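Open day at the Burden Building

Posted 13 Dec 2020

The university library at Pustau closed its old computer rooms in the summer and has spent the months since turning them into something called the Learning Commons. On Saturday it let the rest of us in to look, in small groups, masked, with our names on a list at the door. I went because I did my degree there and because they promised soup.

The soup was off, for reasons of hygiene. Everything else went ahead.

Our guide was Marjatta Saarela, who runs student IT support and has done so since the days when that meant handing out floppy disks. She took 8 of us round at a brisk walk. We began on the ground floor, where the main enrolment desk used to be. I once queued there for a whole morning to change one letter in my surname. Students now do this on Femo, the new online system, and Marjatta says a name change takes 15 minutes. A second-year in our group said hers had taken until the following term. There was a short pause and we were shown the lifts.

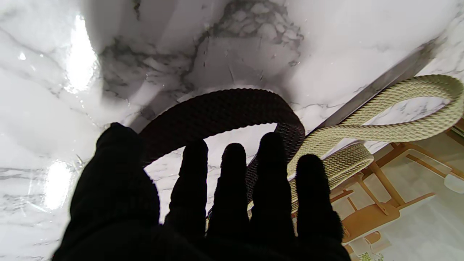

The first floor: where the computers went

In my time this floor had long benches of beige machines and a sign forbidding food, drink and games. You booked an hour by writing your name on a sheet of paper, and people rubbed each other out. It has carpet now, and sofas the colour of mustard, and hardly a computer in sight. The thinking is that everyone brings their own. For those who don't, the library has bought 300 laptops to lend, of which all but a handful went out in September and are now in bedrooms up and down the country. Marjatta was cheerful about seeing them again. I have lent people books, and kept quiet.

There are small glass rooms for group work, each named after a former professor. We were allowed to stand in the Honkanen room one household at a time. I had old Honkanen for statistics. He disliked group work, glass and, as far as I could tell, students, so I hope he has been told.

The second floor: teaching to a wall

Lempi Kinnunen teaches first-year history and had been asked to show us what an online lecture looks like from the other end. It looks like a woman talking to a wall. She had a screen full of black squares with names on them and said that in October she gave twenty minutes on the grain trade with her sound switched off. One student had noticed and hadn't liked to interrupt.

She was the best thing in the tour. Somebody asked if the students were learning less, and she said the essays were much the same as ever, but she missed being able to see who was lost. In a room you can tell from the faces. On Femo you get a chart. She held up a printed one for us and turned it round twice to find the top.

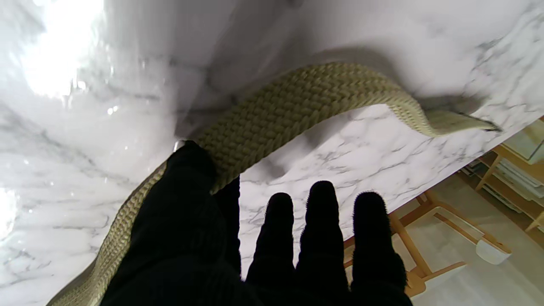 Olive webbing strap on the marble-patterned table

What they would rather you didn't ask

I asked what had happened to the books. There were 3,000 of them on the first floor when I was a student, mostly manuals for software that was already out of date. Marjatta said they had been "relocated", and when pressed, that the place they had been relocated to was a skip. I can't say I mourned. I did learn to type from one of them, badly, and still do it that way.

Wi-fi was good throughout, apart from the stairs. The toilets are much improved. The vending machine takes cards, although it didn't take mine.

The next open day is planned for spring, if such things are allowed by then. Booking is through Femo, and you will need a password of at least fifteen characters. I'm told the soup will be back.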